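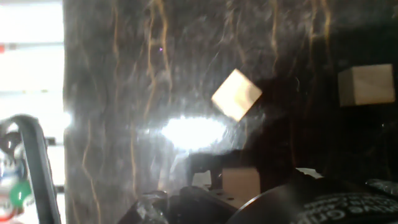

Clear sheeting, slightly wrinkled, with light-coloured wooden cubes.

Triron Clear Dust Curtain Sheeting
Supplied by Futix, Otville

Overview

Triron is a clear flexible sheeting sold by the metre for dust curtains, temporary partitions, shelf fronts and bench covers. It is made for indoor use in workshops, packing rooms, stores and small production areas where a space has to be closed off but still seen into. The sheeting can be cut with ordinary scissors or a trimming knife and does not fray, so the edges need no hem unless the curtain is to be fitted with eyelets.

The standard grade is kept in stock at Otville. The heavy grade is cut to order. Both are sold flat-folded up to 6 metres and on a cardboard core above that length.

Grades

Standard grade. For shelf fronts, bench covers and still-air partitions. Folds easily and hangs under its own weight once the packing creases have dropped out. Stock code TR-282.

Heavy grade. For doorways, pass-through curtains and any opening with a draught. Stiffer to handle and slower to relax after unpacking. Stock code TR-741. Not suitable for tight folds or for wrapping round corners.

Both grades are smooth on the two faces and may be hung either way round.

Choosing a length

Measure the opening from the underside of the rail to the floor. For a dust curtain, add enough for the sheet to rest lightly on the floor along its whole width. For a doorway in daily use, stop the sheet short of the floor so that it does not drag or pick up grit. Width should allow for an overlap at each side of the opening. Where two sheets meet in the middle, the overlap between them should be no less than a hand's width, and more in a draught.

Order one piece per drop where possible. Joins can be made with clear tape, but a taped join is stiffer than the sheet around it and will tend to pucker.

Hanging

Three fixing methods are supported:

Clamp rail. Two aluminium strips screwed together with the sheet between them. Gives the straightest hang and the best seal along the top. Recommended for heavy grade.

Eyelets and hooks. Fold the top edge over twice before punching. Eyelets set through a single thickness will pull out in time. Suitable for standard grade only.

Cisternas track. A sliding track with small rollers, for curtains that are drawn back often. The track is sold separately in straight lengths and can be joined end to end. Bends are not available.

Fix the rail to a sound surface. Plasterboard alone will not carry heavy grade and the screws must reach a stud or batten. Hang the sheet before trimming the bottom edge.

Creases and clarity

All flexible sheeting shows fold lines when first unpacked. Leave the sheet hanging in a warm room and most will ease out. Standard grade responds within a day or so in normal conditions; heavy grade takes longer and may keep a faint line where it was folded. Do not use a hot-air gun or an iron. Local heating stretches the sheet and leaves a permanent ripple which is more visible than the crease it replaced.

Wrinkled sheeting catches light unevenly. If the curtain will stand in front of a lamp or a bright window, a clamp rail at the top and a weighted strip at the bottom will reduce glare by keeping the surface flat. Moving the lamp to one side also helps. For inspection benches, where operators must read labels through the sheet, we suggest ordering on a core, whatever the length – the extra cost is small and there are no fold lines to remove.

Cleaning

Wipe with a soft cloth and warm water with a little washing-up liquid, then rinse with clean water and leave to dry. Dry wiping is not advised. It scratches the surface and builds up static, which draws dust back on to the sheet. Do not use white spirit, acetone, glass cleaner containing ammonia, or scouring pads.

In woodworking areas, remove loose dust with a vacuum cleaner and soft brush head before washing. Wood dust left to build up and then wetted will smear.

Limits of use

Triron sheeting is not a fire curtain, a welding screen or a safety guard. It will not stop thrown or falling objects and must not be used in place of a machine guard. Keep it well clear of heaters, stoves and hot pipework. It is not rated for food contact. Outdoor use is outside the terms of the warranty, as sunlight will yellow and stiffen the material.

Storage

Store on the core, on its side, in a dry place away from direct sun. Folded pieces should be kept flat with nothing heavy on top. In cold weather, bring the sheet indoors and allow it to warm through before unfolding, particularly in heavy grade, which can crack along a fold if forced.

Ordering and delivery

State the grade, stock code, length and packing (folded or core). Cut pieces cannot be returned unless faulty. Standard grade orders placed before noon leave Otville the same day. Heavy grade is normally sent within 3 working days. Cores longer than the standard carton travel by pallet and need someone present to sign for them.

Samples of both grades are sent free of charge, one of each per address.

Technical questions and drawings for odd-shaped openings should be sent to Meifang Kang in the Futix sales office. Please include a sketch with all dimensions in millimetres and note the position of any pipes, switches or door handles.

Page revised 20 January 2019. The brown-tinted version has been withdrawn and will be removed from the price list in February. Remaining lengths are available to callers at the trade counter only.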